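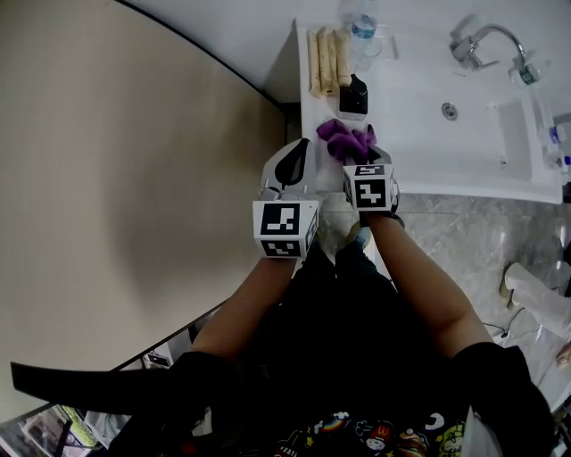
3rd February, Dever bench notes, bathroom set

Task under test: vanity wipe-down with a cloth, objects left on the counter. Question from Jean Chisholm's planning sheet is whether we can put this chore on the "unattended" list for Fostia. My answer so far is no.

Data: 588 demos by hand with the marker-cube grippers, 80 held back. Policy trained on the rest overnight, same settings as the November mirror run. Arm is the Clarby unit, left side only. Right side still has the wrist fault.

Ran 15 trials. Scored pass if the whole flat area is wiped and nothing ends up in the basin or on the floor. 2 passes.

Failure notes:

- Cloth pickup is mostly fine when the cloth is bunched. Flat cloth, the fingers skate over it and close on air. Person doing the demo pushes down and scrunches first. Policy copies the closing but starts it too high.
- Pump bottle gets shoved toward the wall. Contact is with the back of the hand, outside the wrist view.
- Clear cup is a problem for detection. White counter, clear plastic, overhead light. Treated as free space in most trials.
- Front lip: cloth drags over the edge and hangs. No recovery behavior in the data for this. Need to record some.
- Around the drain it slows down and then repeats the same short stroke until timeout.

Wipe pressure is better than expected. Force stayed under the limit on all trials, no protective stops.

A person clears the back of the counter, wipes, puts things back. We never asked for the clearing step and the policy will not invent it. Suggest splitting it: move objects, wipe, replace, each scored on its own. Alcantara did it that way for the shop bench and got usable numbers for the wipe alone.

To do
Record flat-cloth starts, several colors
Record edge drags with recovery
Second camera, low, facing the faucet
Check marker tracking when one cube passes behind the other
Ask Jean if "wiped" includes under the bottles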